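Shed thefts in Clatbridge have crept up again since September, and people with allotments along the Brusstead road are being asked to keep an eye out for one another as the evenings draw in.

Over 10 sheds have been broken into, most of them after dark, with mowers, hand tools and even a much-loved wheelbarrow among the things taken. Sachiko Kaneko lost 2 bicycles and a strimmer, and says the kindness of her neighbours – who turned up with tea, a new padlock and plenty of advice – has very nearly made up for it.
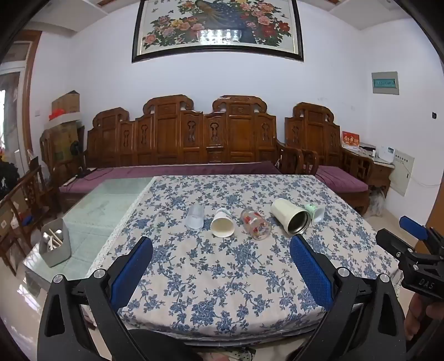 Cups on a rose-patterned tablecloth.

Isamu Wada, whose plot is three along from hers, would like everyone to mark their tools with a postcode and to jot down any serial numbers while they still have them to hand. He will be at the main gate from 10 in the morning with a marking pen, and anybody at all is welcome to wander down and borrow it.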